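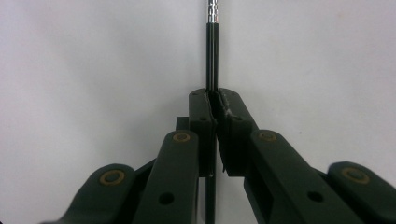

Ryan Lambert asked that the wall be left off-white, as the shared room had been painted once already this spring and he saw no call to do it over. Dorin Tudose agreed for the long wall but wanted the short wall by the door kept open for discussion. It was put back to item 3.

**Shared workroom, Elik building, second floor**
Sat 13 June, 10 a.m.
Chair: Dorin Tudose. Notes: Ryan Lambert. Nine members present, apologies from two.

**1. Minutes of the May meeting**

Accepted with one correction. The key deposit is $26, not $20 as written. Members who paid the lower amount will be asked for the balance when they renew.

**2. Matters arising**

- The window latch has been replaced. The old one is in the drawer under the sink and can be thrown out.
- The letter to Văduva about the shared hallway went out in May. No answer yet. Dorin will call on Monday.
- The vacuum is still missing its floor brush. If it went home with someone by mistake, please leave it inside the door.

**3. Walls**

The long wall is plain and smooth and members are mostly content with it. There are a few small specks on it. Ryan had tried a damp cloth on a similar patch near the sink and it left a dull spot, so he would prefer that people not scrub. It was agreed to leave the specks alone and look again when the shelves are moved.

A request to put hooks directly into the long wall was turned down. Anything that has to hang will go on a rail, to be fixed along the top with as few holes as possible. Two members asked that the rail stop short of the window. Agreed.

On the short wall, Dorin suggested a light gray. Others thought the room was dark enough in winter. Put to a vote: 2 for gray, the rest for leaving it. The wall stays as it is.

**4. Rods and long pieces**

There was a long discussion about thin rods, which are now kept in three different places. Some are in the umbrella stand, some lie flat on top of the cabinet, and some are leaned in the corner, where they slide down and get stepped on. Points raised:

- Thin black rods are hard to see on the floor.
- Rods with a metal end should not be mixed with plain ones. The ends scratch.
- Pieces stored flat on the cabinet get things piled on them.
- The umbrella stand is too wide and everything leans.

Agreed to buy one upright rack with narrow slots. Ryan has a price from Dilter for a rack with 19 slots and a shorter one with fewer. The larger one was preferred. It will stand against the long wall, to the left of the window. Ryan to order it once the measurement has been checked, as the heating pipe may be in the way.

Until the rack comes, rods are to be kept upright in the tall bin. Please put a strip of tape with your name near the bottom end. Unmarked pieces will be treated as shared stock.

**5. Ultell account**

The internet bill from Ultell was paid late again. Dorin has moved it to automatic payment. The late fee will come out of the general fund this time.

**6. Clearing day**

The cabinet, the two lower shelves and the space behind the door need to be emptied before the rack goes in. Members are asked to take home anything they have not used since last year. What is left will be boxed and kept for a month. Bring your own gloves and a few boxes if you have them. Start at 9, finish by lunch. The date will be sent around when the rack has a delivery day.

**7. Other business**

The kettle trips the outlet by the sink if the heater is on. Use the outlet by the door.

A member asked whether the room could be booked for a full weekend. Held over, as the booking sheet has no rule on this. Dorin will draft one.

Meeting closed at 11:25. Next meeting to be arranged by email.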